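Last edited 4th May. The files in this folder replace the April ones. If you have a copy with a single sheet called `bins_all.csv`, please delete it and start over from here.

# Jollstead Bin Wear Records

Written notes on the condition of open-topped metal bins used on worktables at the Jollstead site. Each record says which bin was looked at, which surface, what kind of mark was found and where on the surface it was. The set covers 115 bins and has over 1000 records in release 2.

The notes started as a way to decide which bins to keep using and which to send out for repair. They got more detailed over time, and the same words were being used for different things by different people, so the word list below was written and the older notes were gone over again to match it.

## What is in the folder

- `bins.csv` – one row per bin, with size class, finish and current status
- `marks.csv` – one row per mark, linked to a bin by `bin_id`
- `surfaces.csv` – the type of tabletop and floor at each station
- `words.md` – the full word list, with longer entries than the ones in this file
- `changes.md` – what changed between releases
- `LICENSE`

All the CSV files are UTF-8, comma separated, with a header row. Empty cells mean the thing was not written down. They don't mean zero and they don't mean "no".

## Fields in `marks.csv`

| Field | Meaning |
|---|---|
| `bin_id` | Matches `bins.csv`. Letters and digits, no spaces. |
| `surface` | `wall_far`, `wall_near`, `wall_left`, `wall_right`, `floor`, `rim` |
| `height` | `upper`, `middle`, `low`, or empty for floor and rim |
| `across` | `left`, `center`, `right` |
| `kind` | One word from the word list |
| `tone` | `lighter` or `darker` than the metal next to it, or `same` |
| `extent` | `spot`, `patch`, `strip`, `whole` |
| `sure` | `yes` or `maybe` |
| `note` | Free text, often empty |

The names for the walls are always given from the working side of the table. The wall closest to the person taking the note is `wall_near`, and the one opposite is `wall_far`. A bin that gets turned around between visits will have its walls swapped in the records. We tried to fix this by putting a paint dot on one corner, and the dots wore off.

`sure` was added in release 2. Everything older was set to `yes` during conversion, which is too generous, so treat the old values with some care.

## Fields in `bins.csv`

| Field | Meaning |
|---|---|
| `bin_id` | The label on the bin's card |
| `supplier` | `Nindar`, `Ifans` or empty |
| `size_class` | `small`, `medium`, `large` |
| `wall_shape` | `straight` or `flared` |
| `finish` | `gray`, `bare`, `other` |
| `station` | Where the bin was at the last visit |
| `status` | `in_use`, `repair`, `retired` |

The supplier is taken from delivery papers, never from the look of the bin. Nindar and Ifans bins of the same size are hard to tell apart once they have been used for a while. If the papers were missing, the cell is empty.

Size class is judged by eye against the table. There are no measurements in this release. A few people have asked for wall thickness and we don't have it.

## Word list

Short version. See `words.md` for the borderline cases.

**Scuff.** A small surface mark, usually dark, with no change in the shape of the metal. Most scuffs on walls are recorded as `spot`.

**Scrape.** A mark with a direction to it, or an area where the surface looks rubbed. Scrapes may be lighter or darker than what is next to them. If several run together and the edges can't be separated, record one scrape with extent `patch`.

**Crease.** A line where the sheet bends or has been bent. Some bins have creases from the way they were made. Those are recorded too, with the word "made" in the note if it is known. A crease with an empty note could be either.

**Worn strip.** A long area that is paler than the metal above or below it. These turn up most often low on a wall. The strip gets its own row even when there are scrapes inside it.

**Discoloration.** Any change of color that isn't explained by light falling on the surface. Brown, brownish-gray and dull yellow are the usual ones. The word makes no claim about rust, dirt or residue, and nothing in these records was tested.

**Dent.** A hollow with depth that can be felt with a fingertip. Dents are only recorded by touch, so they are missing from any record made from a photo.

## Recording a surface

1. Empty the bin if it can be emptied. If it can't, write `partial` in the note.
2. Begin with the far wall and go top to bottom. Then do the left, right and near walls in the same way, then the floor, then the rim.
3. Look for creases first. They are easy to miss once you start thinking about color.
4. Write down strips before patches and patches before spots. The small marks are then placed against the big ones.
5. Move your head or the lamp before you record a pale area. A highlight will move and a worn area will stay where it is.
6. Leave out anything you can only half see. If you are fairly confident, record it and set `sure` to `maybe`.

Records made from a photo follow the same order and have the word `photo` at the start of the note. The large gray bin on the light tan tabletop is a fair case to practice on. Its far wall has a small dark scuff near the upper middle and a horizontal crease low down, with a lighter, worn strip of metal below the crease. The patch of brownish-gray scraped discoloration on the strip goes in as `scrape`, `darker`, `patch`, with the color in the note.

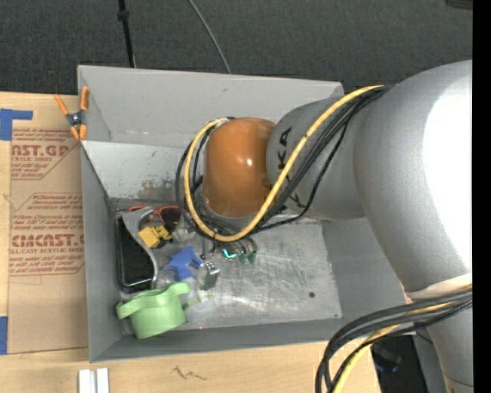
## Fields in `surfaces.csv`

| Field | Meaning |
|---|---|
| `station` | Matches `bins.csv` |
| `table_top` | `wood_light`, `wood_dark`, `metal`, `other` |
| `table_cover` | `none`, `mat`, `cloth` |
| `floor` | `carpet_dark`, `carpet_light`, `hard` |
| `light` | `window`, `ceiling`, `lamp`, or more than one with a plus sign |

We kept the tabletop type to see whether bins on wooden tops wear differently underneath from bins on metal tops. So far there are too few bottom records to say anything. The bottoms are only looked at when a bin is lifted for some other reason.

The floor type is there mostly for people working from photos. A dark carpet behind a gray rim makes the rim easy to follow, and a pale hard floor does the opposite.

## Cleaning before a visit

Bins are wiped with a damp cloth and left to dry. No scouring pads, no powder cleaner. One early batch was cleaned with a pad and the fine scratches were then recorded as scrapes. Those rows are still in the file with `pad` in the note. You will probably want to drop them:

```
marks = marks[~marks["note"].fillna("").str.contains("pad")]
```

Tape residue comes off with warm water and patience. If it doesn't come off, record it as discoloration and say "tape" in the note.

## Known problems

- Far walls have many more records than near walls. The near wall is awkward to see from the working side and people skip it.
- The `rim` rows are thin for the same reason. Rims were left out completely in release 1.
- Flared bins and straight bins were mixed up at one station. The ones we could check were corrected. The others have `wall_shape` left empty.
- Two-word color notes are written both ways, "brown gray" and "brownish-gray". Search for both.
- Marks are placed in thirds, which is coarse. Two scuffs a hand's width apart can have identical rows. They are separate marks, so please don't remove duplicates without reading the notes.
- Nothing in the files says how old a mark is or what caused it. Some notes guess. The guesses are left in as written.

## Suitable uses

The records work well for practicing a consistent vocabulary, for checking a condition form before you print it, or for planning which surfaces to look at first. They are also fine for classroom exercises on messy tables.

They should not be used to compare the two suppliers. The bins went to different stations and did different work, and the set was never balanced for that. They are no use for load or safety decisions either – a bin with a clean record may still be weak at a seam.

## License and citation

CC BY 4.0 for the tables and for this file. The word list was adapted from the Lernerari storeroom handbook and is included with permission under the same terms.

Cite as:

```
Jollstead Bin Wear Records, release 2.
```

## Corrections

Send a correction as one row in the same layout as `marks.csv`, with your reason in the note. Please keep the original `bin_id`, even if you think it is wrong, and add the one you believe is right after it in the note. Corrections go into the next release and are listed in `changes.md`.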